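Setting up your saved search and listing alerts

I built my listings site on Lenico, and Bogdan Moldovan (he keeps the search side running for me) asked me to write this part of the guide, so blame me if I ramble! You'll need an account before you start.

1. Log in and click My Searches at the top right, then New Search.

2. Pick your area. Jedov and Gavalas are separate choices, so tick both if you'd like to see homes on either side of the river.

3. Set your price range and bedrooms. Leave the square footage blank the first time – you can always tighten it up later.

Note: The map shows up to 271 homes at once. If yours is full, zoom in and the rest will load.

4. Click Save and give the search a name you'll recognize. I call mine things like "Gavalas with a yard." 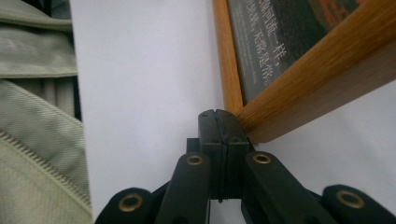
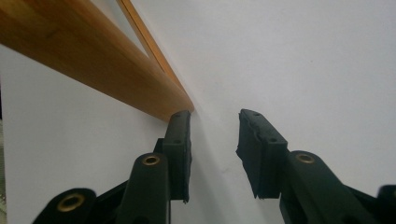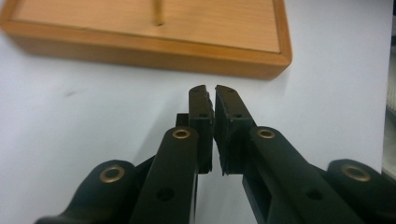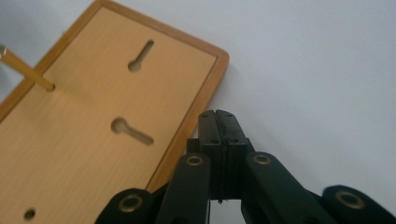
Turning on alerts

1. Open the saved search and click the bell.

2. Choose Instant or Daily. Instant can get noisy in October, when a lot of sellers drop their prices (my own phone buzzed all through dinner last year).

3. Check your inbox for the confirmation link and click it within 2 days, or you'll have to ask for a new one.

Caution: Deleting a saved search also deletes the notes you've kept on its homes. I can't get them back for you – copy them out first.

4. To book a showing, open any listing and click Ask to Visit. I'll write back with times.

Last updated 9/24/23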